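Keep the Boring Rules

Sep 24, 2024

I've been meaning to write up the house rules we use on Jurkum, our little simulated home for testing mobile robots, and a long drive back from Henside finally gave me time to think them over (thank you, traffic!). We run everything indoors and virtual first, room after room, and only what passes goes near real floorboards.

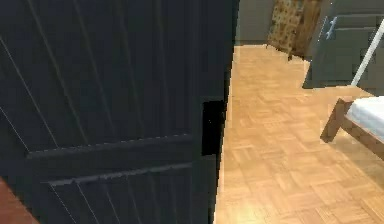
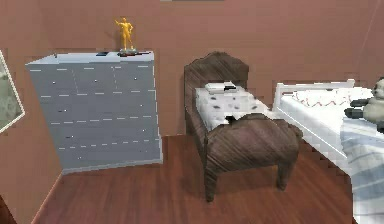
Rooms from the simulated home, alongside the view through the window.
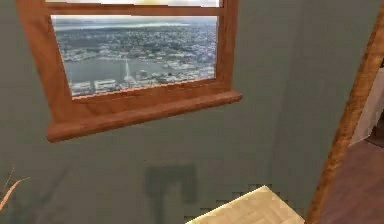

Angelovski wrote back after reading my draft that a rule you can't check from the log isn't a rule at all, it's a wish, and that I should cut every line with the word "careful" in it. Fair enough! I cut four of them and sulked over a cup of tea.

What's left is pretty plain. Every run gets a written goal before it starts, and the goal doesn't change halfway through, however tempting that gets. Doorways get their own speed limit, lower than the open floor. Anything soft or breakable is treated as off limits unless the task names it. And a failed run stays in the record, with a sentence on what went wrong, even when you're sure it was a silly one.

That last rule has been the hardest to keep, I'll admit. Back in May we had 2,000 runs planned and finished 1,804, and 363 of those were failures I would dearly have loved to tidy away. We kept them all, and the Trutuson checklist we use now came straight out of reading through them with a big pot of coffee (and a fair bit of groaning).

I'm still undecided on whether a stop request should need a reason attached. My feeling is no, let people stop the thing and write the note afterward. If your group does it another way, I'd love to hear how it's going.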